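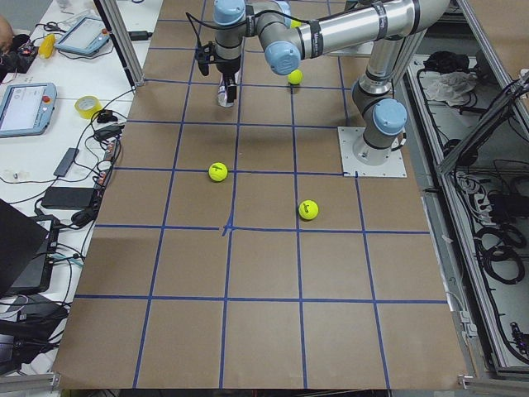 Sikevdale's town library opens its tool-lending room this Friday, and the shelves are already filling up fast!

The room takes over the old periodicals corner on the ground floor. Anyone with a library card can borrow from a starting stock of 264 items, from hand drills and tile cutters to a cider press that came over from the Fistmont branch. Loans run for 20 days, and you can renew once by phone if no one else is waiting.

Most of the stock was donated by residents over the winter. The rest was bought with $2,736 raised at the February book sale, the best total the sale has ever had. Rätsep Hardware on the main street chipped in too, with sharpening for every saw and chisel before opening day – and it will keep doing that twice a year.

Doors open at 10 a.m. The first hour is set aside for people who want to try something out before they take it home, and there will be a short session on patching drywall at noon. Bring a card or sign up at the desk, where it takes a couple of minutes.

The library would love to reach 500 items by fall. Ladders, clamps and sewing machines in working order are at the top of the wish list, and donations can be dropped at the side entrance any weekday afternoon.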